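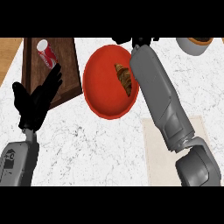
Simulated kitchen counter with two gray robot arms, a soda can on a cutting board and a croissant in a bowl. Render: Undex

Woltivari adds kitchen set to Undex simulator

Reading time: 2 min

Print | E-mail

Woltivari has released a kitchen add-on for Undex, its simulation package for two-armed robots with multi-fingered hands. The set contains 15 counter layouts and 292 household objects, each with its own mass, friction and collision shape. Objects can be swapped between layouts, and surface textures and lighting are set separately for each run.

The Mutadthorpe company sells the add-on by annual license, priced per workstation. Existing Undex users can install it from the package manager starting in September. It needs version 2 of the simulator – older project files must be converted first, and custom hand models have to be re-exported by the user.

Boateng, a reseller of lab automation equipment, will handle orders and support for schools and small labs. Its bundle includes the add-on, a setup guide and 267 prepared pick-and-place tasks with start positions and scoring scripts. The tasks cover rigid objects only. Liquids and cloth are not supported in this release.

Print this article | E-mail this article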